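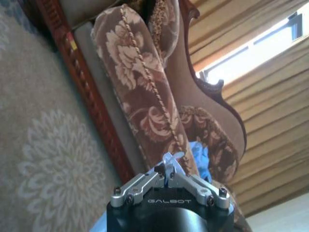
Trellham Chaise Longue

A full-length chaise with a carved frame, a high curved back and one scroll arm, covered in our brown ground floral. It suits a bay window or the long wall of a sitting room. Cushions in the matching fabric are included in the price.

Item number: 2819
Collection: Trellham
Designed by: Halima Onuoha
Delivery: 12 weeks from order

Frame

The crest, base rail and arm front are carved and finished in dark reddish brown. The crest rises in scrolls along the top of the back, and the arm ends in a carved rosette. Each frame is finished by hand, so expect small differences in color from one piece to the next. Frames carry a 4 year warranty against splitting and loose joints.

Upholstery

The seat is covered in the large cream floral on brown, with a plain beige cover on the upper back. Twisted gold cord runs along the seat edge. The same floral can be ordered by the yard for stools or drapes. Ask for Oyewole Brown when you call.

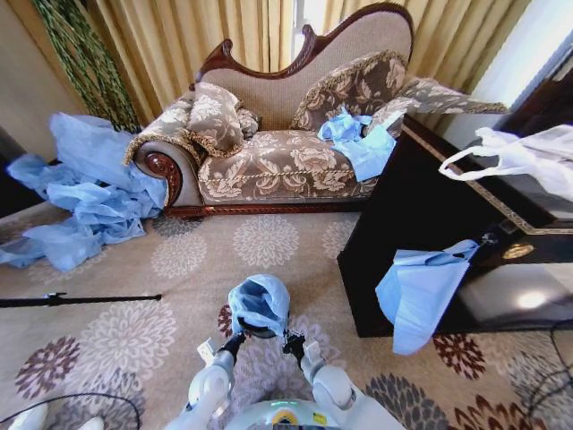 Cushions

The set has two large fringed cushions and a bolster. Covers come off for dry cleaning only. Do not machine wash, as the fringe will pull. Replacement covers are sold singly.

Placing the chaise

Check your doorways before you order. The legs do not come off, and the back goes through most easily if the piece is tipped and carried in arm end first. Two people can manage it on level ground. We suggest three for stairs.
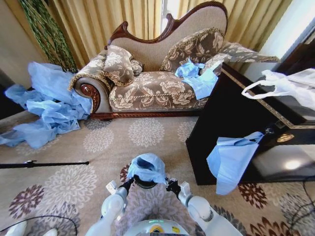
Long curtains look well behind it, but keep the back a few inches clear so the fabric doesn't catch on the carving. Strong sun will fade the brown over time. Draw a liner in the afternoon, or turn the cushions every month or so.

Returns are accepted within 21 days on stock fabrics. Special orders can't be returned. For swatches, write to Binta Jibrin at the Polodcombe showroom.

Prices revised May 2005.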